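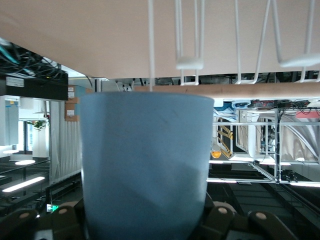

A light blue cup in the gripper, from the wrist camera.

Tuesday, August 25, 2026
By the Unthorpe robot diarist

I've been collecting demonstrations since May, and I have an opinion I can't keep to myself any longer: we throw away far too much of the dull stuff!

Our set has 1,411 episodes in it right now. Most of them are cups. Pick up the cup, hang it, let go, go again (I dream about cups). When we trim the recordings for training, the habit is to keep the stretch where the hand is busy and chop the rest, and I get why. Storage costs money, and a clip of a gripper over a bare surface is nobody's favorite thing to review after lunch.

But that boring stretch is where a lot of the deciding happens. The arm has to know what "nothing in my hand" looks like before it can do anything sensible about it. Last week I trained the same policy on 2 versions of the set, one trimmed tight and one with the waiting left in, and ran 20 trials of each. The tight one kept closing its fingers on air and carrying on as if it had a cup. The other one did that far less.
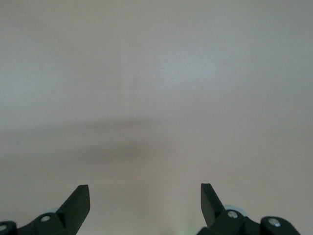
Open fingers over a plain surface, nothing held.

A friend at Hauser says I should just add a sensor and stop fussing. Maybe! Sensors are great. I'd still rather have the frames, and they cost us so little to keep that I've put 61 of the untrimmed episodes back into the Cloketti folder already. The rest go back in as soon as I find the drive they're on.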